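Smudges on a matte dark table top – what cleans them without leaving shine?
Posted in Home & Cleaning, December 15, 2019

Brurkel
We put in a dark gray matte table top in January and I can't get it to look even. Water leaves haze, dish soap leaves streaks, and glass cleaner made one spot shinier than the rest. I wipe it after every meal with a microfiber cloth. I don't know what the finish is, the seller only called it "matte". Is there a product for this or am I stuck with it?

Pascual Domínguez
Most of what you see is leftover soap and skin oil. Stop using the glass cleaner for now. Mix a teaspoon of plain dish soap into a quart of warm water, wring the cloth out hard, and wipe in one direction. Then go over it with a second cloth and clean water, and dry it right away with a third. The drying is the part people skip.
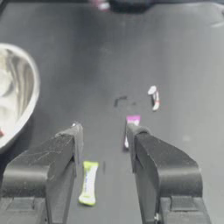
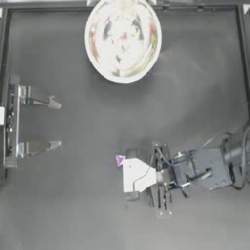

Faint smudges on the dark gray surface in the one with the white oval bowl. 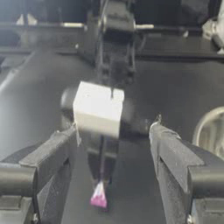
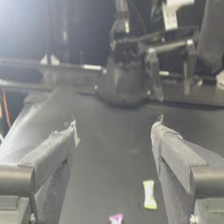
If it still looks hazy once dry, use rubbing alcohol cut half and half with water, but try it on the underside first and wait 30 minutes. Don't use wax, furniture polish or a melamine sponge. Polish fills in the finish and the sponge rubs it smooth, and both leave a shiny patch. The shiny spot you already have may be polished in – if alcohol doesn't change it, it's probably permanent.

Wash the cloths without fabric softener. Softener comes off on the table.

Cisternas
vinegar. works on mine, never measured it

Vavon
I wouldn't use vinegar without knowing what the top is made of. It can etch stone. Ask the seller for the care sheet, ours came with one and it was 8 pages.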